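Teaching an arm to put memory back in a workstation
Project report, Stuko group, Clesau
2021-03-10

What we wanted to do

Our course project had one goal: get a robot arm to push a memory module into a desktop workstation after being shown how by a person. We did not want to write out every movement. One of us drives the arm by remote control, the computer records the joint positions and the view from the small camera at the wrist, and a model learns from those recordings.

We started in January with the Emura controller, a handheld grip that the arm copies at reduced speed. It took a few afternoons to stop steering the wrong way (left and right swap when you sit facing the arm!), but after that it was great fun.

Recording the demonstrations

Each run begins with the gripper over the board and the memory slots empty. The driver lines up with a slot, comes down slowly and presses. We recorded 50 runs, shared between 3 drivers, and threw out the ones where somebody bumped the case. Nearly all of the rest were good enough to train on. 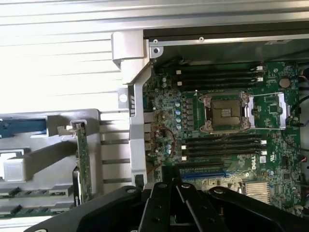

Lining up was by far the hardest part. From the driver's chair you cannot judge the last bit of height, so we ended up steering mostly by the wrist view and stopping just above the slot to check the angle. We also tried guiding the arm by hand, with the motors relaxed. It felt much more natural, but our hands kept getting in front of the camera, and those recordings confused the model badly.

Results so far

We trained on the remote control runs only, using the Górecki training scripts with hardly any changes. In 24 test attempts the arm reached the right slot most of the time, which made us very happy. Pressing the module fully home is another matter: it managed that in 2 attempts, and in the others it stopped early or went in at a slant.

Next steps

We want to add a force reading to the recordings, so the model can tell touching from pressing. We would also like to record runs where the driver starts badly and corrects, as all our present ones are rather tidy. The controller needs a longer cable too.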